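The long run of the Trokard prints

Phyllis Parsons keeps her screens in the old laundry behind her house, stacked on edge with a sheet of card between each pair. There are more of them than she needs. She started printing in her twenties, stopped when her children were small, and went back to it when a neighbour left her a press bed and a box of squeegees.

The work she is best known for is the Trokard set, a group of prints made for the Trokard theatre's spring season in May. Each one takes a single word from a play and sets it in heavy capitals over two flat colours. They were meant to go up in the foyer for the run and then be thrown away. The theatre sold them at the box office instead, and 323 had gone by the time the season closed.

"I'd have taken more care with the edges if I'd known," she says.

The edges are part of what people like. On most of the set the second colour sits a little to the left of the first, and a thin line of bare paper shows down one side of the letters. Parsons mixes her own inks and doesn't write down the quantities, so the red in an early pull is browner than the red in a late one. Collectors have begun to ask for one or the other. 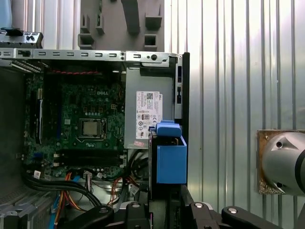

Are the prints signed and numbered?

Only the later ones are. Parsons signed in pencil at the lower right once the theatre began selling them, and the early pulls have nothing but the season stamp on the back.

She prints on Cocco, a soft cotton paper that comes from a small mill in large sheets. It drinks up ink and has to be left flat overnight between colours. She has tried harder papers, which dry faster and stack better, and gone back each time. For the foyer set she cut every sheet by hand with a steel rule on the kitchen table.

The words themselves came from the scripts. She read each play twice and wrote down anything that looked good in capitals. LANTERN was an easy choice. SALT took longer, as the director wanted something with more letters in it, and the two of them went back and forth for a week before he gave way.
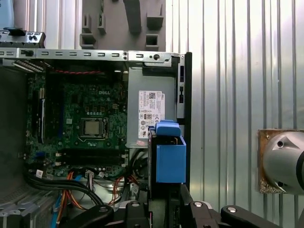

The motherboard and expansion-slot covers in an open Dell desktop.

The Cloter Gallery is showing the full set until Sun 11 August, along with three trial prints that have not been seen before. One is on brown wrapping paper. Another has the word printed upside down – a mistake she kept pinned above the sink for years. Prints from the later pulls are for sale at £45 unframed.

Her next job is a set for the reading room at Canik, where the walls are high and badly lit. She is planning bigger letters and a paler ground, and has ordered a wider squeegee.

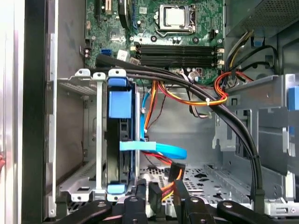 Four black memory slots below the processor socket.

The laundry is too narrow for the new screens, so the printing will be done in the garage once the shelves have been moved.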